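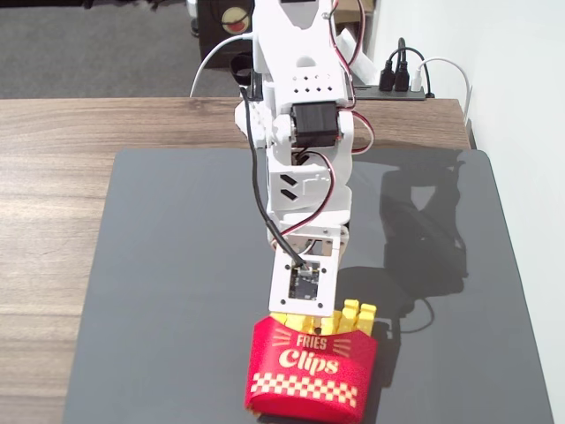
Última alteração desta página: novembro, 16h25

Capítulo 4
Stablecoins e reservas

Antes de começar: releia o fim do capítulo 3, a parte das carteiras. Vamos precisar.

Uma stablecoin é um token que tenta manter o preço colado a outra coisa. Dólar, quase sempre. Às vezes ouro, às vezes um cesto de moedas. A pergunta do capítulo é simples – quem garante essa paridade, e com quê?

Três casos de estudo. A Vivton guarda um dólar em conta por cada token emitido. A Lomero aceita outros criptoativos como garantia e exige mais do que empresta: para emitir 800 tokens, o cliente deposita 2000 dólares em ether. A Wamance não tem reserva nenhuma, só um algortimo que aumenta ou reduz a oferta.

Cada modelo falha à sua maneira. Corrida aos resgates no primeiro. Queda brusca da garantia no segundo – façam as contas com uma descida de 25% e depois com 50%, o resultado muda bastante. Perda de confiança no terceiro, e aí a recuperação é dificil.

Termos a reter: paridade, colateral, liquidação, resgate, prova de reservas. Definições no glossário.

A secção 4.1 trata das reservas em moeda. A 4.2, das liquidações automáticas, com a tabela de Rajput. Quem já conhece contratos inteligentes pode saltar a caixa da 4.2 e ir direto aos exercícios.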